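Square container

Also: square tub, square pot, squareback (Skerkham dialect). Not to be confused with crate.

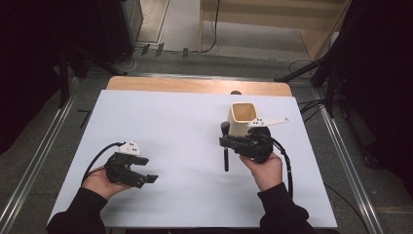
Category: Household goods > Storage > Open vessels

A square container is an open or lidded vessel with four sides of equal width and a square mouth. Used for dry goods, seedlings, cutlery, pencils, odds and ends. Many taper toward the base. Made in clay, tin, wood, card, glass, and since the last century mostly plastic.

Shape

Round vessels came first almost everywhere. A wheel makes round things, and a round wall takes pressure evenly. Square ones have to be built from slabs or pressed into a mold, and the corners are where they crack. Against that, they pack. Round jars on a shelf leave gaps between them, square ones don't, and the difference adds up in a ship's hold or a small pantry.

The taper (makers call it draft) lets the piece come out of the mold without dragging. It also lets empties nest. Straight-sided square containers exist but need a split mold or folded construction. Too much taper and the thing tips over when half full -- a common complaint with early tin ones.

Corners are nearly always rounded on the inside, at least a little. Easier to wipe. Sharp inside corners hold flour and damp.

History

Slab-built square vessels are known from many pottery traditions, usually as boxes with lids. Everyday open ones are harder to trace as they were cheap, broke, and got thrown out.

The best recorded local trade is at Skerkham, where potters pressed clay into wooden forms for the salt sellers on the quay. The squareback held a fixed measure of salt, leveled off with a stick. Parish accounts mention an order for 400 of them in a single March, with a note that a good many arrived chipped. No record of who paid. The trade shrank once salt came in paper bags, and the last kiln was pulled down for its brick.

Tin followed. The Bortolotti works at Clusovmont folded square tins from one sheet with a soldered seam up one corner, sold in sets for tea, sugar, rice and "sundry". The 200 series was the small kitchen size and the 550 the large, the numbers being catalog numbers and having nothing to do with capacity, wich has confused collectors ever since. Bortolotti tins were painted on the outside only. Rust on the inside is normal and does not mean a fake.

Plastic took over after that. Lighter, no seam, any color, though in practice kitchens bought white and cream. The Lulla range is the usual example: a plain tapered square tub, no handle, no maker's name on the side, in a run of sizes that stack inside each other. Early Lulla tubs yellowed near windows. Later ones less so.

Materials

Clay. Heavy, steady, keeps contents cool. Warps in firing, so the mouth is rarely a true square.

Tin and other sheet metal. Light, dents, rusts at the seam.

Wood. Jointed or nailed. Fine for dry things, poor for anything wet unless lined.

Card. Folded from a flat sheet. Cheap, short life, most takeout boxes are this.

Glass. Pressed, thick at the corners. Sets of these turn up with one missing.

Plastic. See above. Scratches, and holds the smell of onions.

Use in measuring

Before scales were common in small shops a square vessel of known size did the job. Filled and leveled = a struck measure. Filled and piled up = a heaped measure. Heaped measure caused arguments, as a square mouth holds a differently shaped heap than a round one of the same area, and buyers were not slow to notice. Skerkham market banned heaping for salt but not for peas.

Collecting

Small but busy field. Gemma Longo's handlist, Four Sides, gives 116 Bortolotti patterns and is what most dealers go by. Ikechukwu Fashola has disputed several of the entries, arguing that some are the same tin repainted by shops, and that the blue "sundry" lid belongs to a later set. Not settled. Squarebacks are scarce and whole ones scarcer, most surviving pieces being base fragments with a thumbprint on the underside.

Plastic tubs were ignored by collectors for a long time. Prices still low. Lulla tubs with their lids do a bit better than those without.

Care

Wash and dry upside down, mouth off the surface so air gets in. Nested tubs stuck together: cold water in the inner one, warm around the outer, then twist gently (square ones only turn a litle). Do not pry at a corner. Old painted tins should be dusted, never soaked.

See also

Tea caddy
Seed tray
Struck measure
Nesting (storage)
Skerkham salt trade

Page last checked June 10, 2022. Section on wood needs expanding.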